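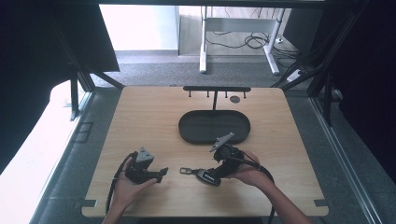
ponenier_bench
Looking for opinions on how to split up handheld demos before we record any more. We have 218 episodes of the hang task so far, all done by people holding the two grippers, no arm involved. The part is a flat metal tab with a rectangular slot in it, and it has to end up on one of the four short pegs under the rack bar. I keep the part in the right gripper and bring the left one up level with it just in front of the tray before doing anything else. Karine starts from wherever her hands happen to be. Her episodes are shorter and mine are more alike. When we train on both together the policy hesitates at the beginning and sometimes never leaves the start area. Do I throw out one set, or is there a way to keep both?

rdhiebert
Don't throw anything out yet. What you describe sounds like a start pose problem. If half the data pauses with the grippers side by side and half doesn't, the model learns that standing still is a fine thing to do there. Trim the front of your episodes to the first frame where the part moves toward the rack and train again. Takes an afternoon.
Réjean

plalten6
I'd go the other way. Make everyone use the fixed start. We had four people recording at my last job and the only thing that ever helped was a written start position and someone checking it. Varied starts sound good until you have to debug them.

rdhiebert
plalten6, that works until the robot starts from somewhere you never recorded. Then it has no idea how to get back. I want varied starts, I just don't want long pauses in them.

plalten6
You get the variety from moving the rack and the tray. You don't need it from the hands too.

ponenier_bench
We haven't moved the rack at all, so that may be part of it. The tray gets bumped a little between takes but that's it.

kdhillon
Karine here, the other half of the data. For the record, my starts aren't random, I pick the part up and go. The pause on the other set is long. I timed a batch on Monday and it was 7 seconds in the worst one.

ponenier_bench
Fair. I was checking the grip before each one.

grestix_user
Do you log which peg was the target? With four pegs in a row and no label, two demos that look the same at the start can end in different places. That will give you hesitation too, and no amount of trimming fixes it.

ponenier_bench
We log it in the notes but it isn't fed to the model. Mostly we go for whichever peg is easiest to reach.

grestix_user
Then I'd look at that first. Pick one peg, filter to it, train, see if the hesitation goes away. If it does, add the peg number as an input.

rdhiebert
Agree with that, and it's a cheaper test than mine. Do the filter first and the trimming second. Please don't do both at once or you won't know which one helped.

ross_t
One more thing to check is your cables. Ours were stiff and people held their wrists at an odd angle to keep them clear, and it showed up in the paths. If one cable is thicker than the other, compare left and right hand motion between operators.

ponenier_bench
The right one is thick, yes. I hadn't compared the two. Will look.

Update: filtered to the second peg from the left, which left us 37 episodes. Small set, but it heads for the rack right away now. It misses the slot a lot. Trimming is next, then we start moving the rack.

plalten6
Write down where you move it to.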